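Robot Software Practice, Povcombe
Handout 6: Colour casts and perception checks
Notes by Eyerusalem Chala, with additions from Salamatu Frimpong

Reading before the session: the Grurimix log format, first two sections. Bring your own detector from handout 5, working or not.

1. Where colour gets into the pipeline

Most of you used a hue threshold somewhere in handout 5. It is quick to write and easy to debug, and it works as long as the light and the white balance stay where they were when you picked the numbers. When everything shifts towards red, white crockery and pale pine end up close together in hue. A threshold set under neutral light will then merge the two or drop both.

Blur is a separate fault and should be logged separately. A colour correction does nothing for smeared edges, and sharpening does nothing for a cast. Keep two flags in the record, one for each.
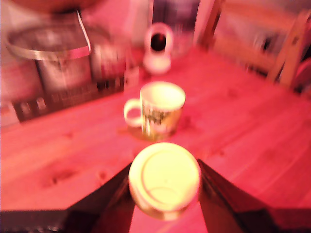 Fig. 1. Wrist view with a pale round object between the fingers and a mug ahead. Strong red cast, heavy blur.

For a view like Fig. 1, start with what is fixed. The fingers come into the picture from known directions, so their outline can be masked from the joint state without looking at colour at all. Whatever lies between them after masking is your candidate for the held object. Run the shape test on that region only.

Do not let the class label decide whether the grasp is reported. A round pale face could be a lid or the base of a cup, and the planner needs to know that the gripper is occupied well before it needs the name. Report "held, class unknown" and carry on.

2. Estimating the cast

Pick a patch you have good reason to believe is neutral, take its mean in each channel, and scale the channels to match. A white lid or a wall plate for a light switch will do if it is not clipped. Check for clipping first: a saturated red channel cannot be recovered by scaling, and the corrected patch will come out cyan or grey with no detail in it.
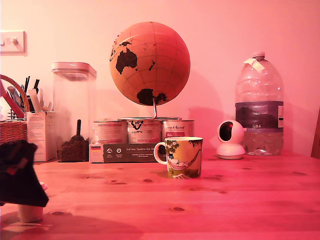 Grey-world correction is the usual fallback when there is no neutral patch. It assumes the average of the whole view is grey. A large wooden table breaks that assumption, so expect the result to lean blue. Cirilo Cárdenas compared both methods on the 2,307 frames in the Rarnus set, and his script is in the shared folder. Read it before writing your own — the clipping check alone will save you an afternoon.

3. Clear plastic and printed text

Transparent containers give the segmenter trouble with or without a cast. The mask tends to follow the contents and leave out the walls. If the planner uses that mask for collision checking, the arm is being told that the upper part of the container is free space. Fit a box from the lid down to the table and pass the box to the planner.

Text is useful as a second cue, but treat a partial reading as partial. Store the string with its confidence and leave missing letters missing. 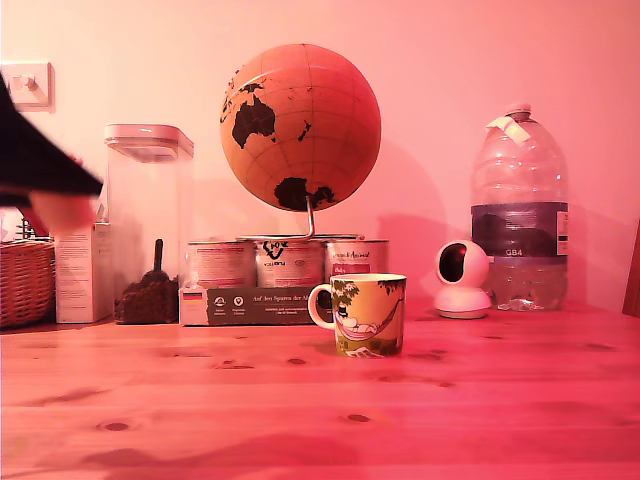

The planner should also be given a margin that grows when either flag is set. In the El-Sayed planner this is one line in the config, under clearance. Leave the default alone and add your own entry beneath it.

Exercise

Run your detector on the June logs with correction off, then on. Stop at 4,000 iterations if the fit has not settled. Hand in the two result files and a page on where they differ. Question 7 on the old sheet has been dropped.

Send files to Perla Tapia by 5 pm. Access problems go to Natalia Alvarado.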